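From: Bindu Sastry
To: Rukthorpe Bench list
Date: December 29, 2021
Subject: Re: Green mats under everything?

Merkard wrote:
> I've put a cutting mat under every job since March and I'd never go
> back. Saves the table, catches the mess, and the grid means you can
> measure things without hunting for a ruler. I think we should buy one
> per bench. Lehner has them, catalog page 147, and there's a price
> break if we order as a group.

I'm not convinced. I have no quarrel with a mat for cutting on. My quarrel is with the idea that it does three other jobs as well. Point by point:

1. "Catches the mess." It catches the mess that lands on it. My toaster sits on bare wood with the mat next to it, and yes, there are a few crumbs on the mat. You'd have to stand the toaster on the thing to make the claim work, and I don't want a warm toaster on a cutting mat. A plate under the bread costs less, and I already own the plate.

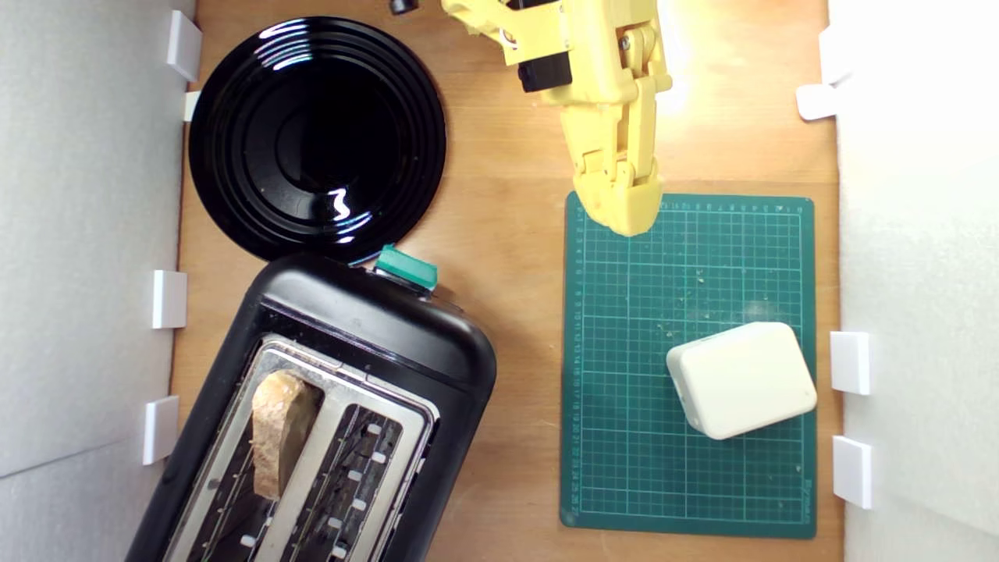
2. "Saves the table." From knives, sure. Most of what I do is cleaning up old plastic, and a car console is a big awkward lump with corners in all directions. Mine ends up on the wood beside the mat. The knob and the defrost button are the easy part of a piece like that. The grime is down in the big recess, where no mat is going to help, and the dust goes where it likes. I'd sooner spend the money on stiff brushes and a roll of shop towels.

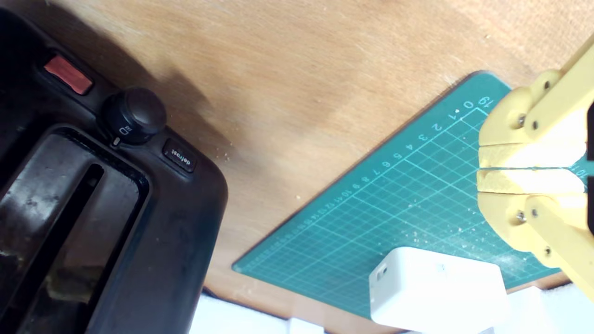 Console on the left, mat on the right, dust on the wood.

3. "You can measure things." Flat things, lined up with the grid. Try it with a curved panel and let me know what number you get. I'll keep my steel rule.

As for the group order, 96 for the set sounds fine until you add shipping, and last time Lehner's "price break" vanished at checkout. Has anyone tried the Keltevo ones? I'd want to hear from a person who has had one on the bench for a full year before I put my name down.

Happy to be argued with, but please bring something better than "it looks tidy."

Bindu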